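Filed under: News Releases / Automation & Workplace Safety

0 comments | 7 shares

Roveo Pulls Two-Armed Balloon Packing Claim After Grip Faults, Says Earlier Figures Should Not Be Relied On

Roveo is withdrawing the performance claim it made in February for its two-armed packing program and has stopped unattended running at its Tunesik workshop. The claim said the system was ready to work a full shift without a person close by. The company no longer believes the evidence supports that.

The fault is in how the two hands let go. During handling trials with light balloons, packets and tape, one hand released its end of a shared item while the other kept pulling. The controller logged these events as finished tasks. A review of 3956 logged cycles found 96 in which the hands fell out of step, and in 10 of those the arms kept moving after the stop command. No injuries were reported. Roveo does not offer that as proof of safety, as the operators were standing well back at the time.
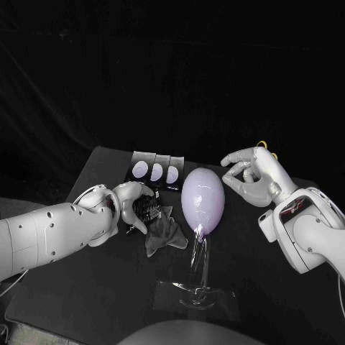 The February figures came from the controller's own log. A machine that marks its own work will tend to pass, and Roveo should have checked the log against video before publishing a word of it. The review, carried out by the outside testing firm Shahbazi, did that checking by hand and disagreed with the log often enough that the company has dropped its old success rate altogether. There is no replacement number yet, and customers should be wary of anyone who quotes one.

Shahbazi also questioned the first explanation given by Roveo's engineers, who blamed slippery packaging. Packaging may play a part. It does not explain why a stop command was late, and the reviewers found no sign that the engineers had tested for anything else before settling on it. 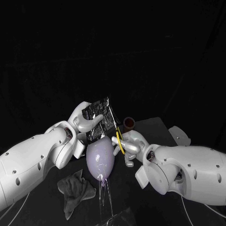 Photo: Roveo / Tunesik workshop

A software update called Flivach was installed to fix the timing between the hands. Early results look better, but they cover only seven supervised sessions — too few to rule out a fault that shows up this rarely. Roveo is treating Flivach as a trial measure and will not describe it as a repair until Shahbazi has repeated the full set of cycles with it.

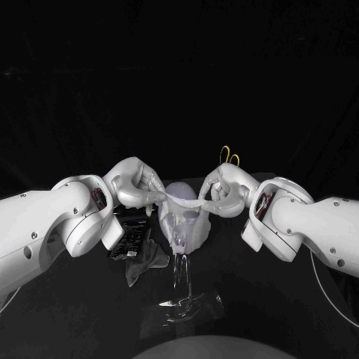
Two-handed work is where the risk sits, and the new test plan starts there. Single-hand pick-and-place stays in the plan as a comparison. The hardest jobs to judge are those in which both hands hold one thing, such as a thin white strip gripped at either end with the fingertips almost touching, where an early release by one side can pull the other off course. Those jobs will now be scored from video by two people, and a disagreement between them will count as a failure.

Until the retest is finished, units already placed with customers should be run only with a trained operator at the stop button. The built-in completion report should not be used to sign off on work. Roveo will publish the retest results whether or not they favor Flivach — including the raw counts, which were left out last time.

Shares: 7 | Comments: 0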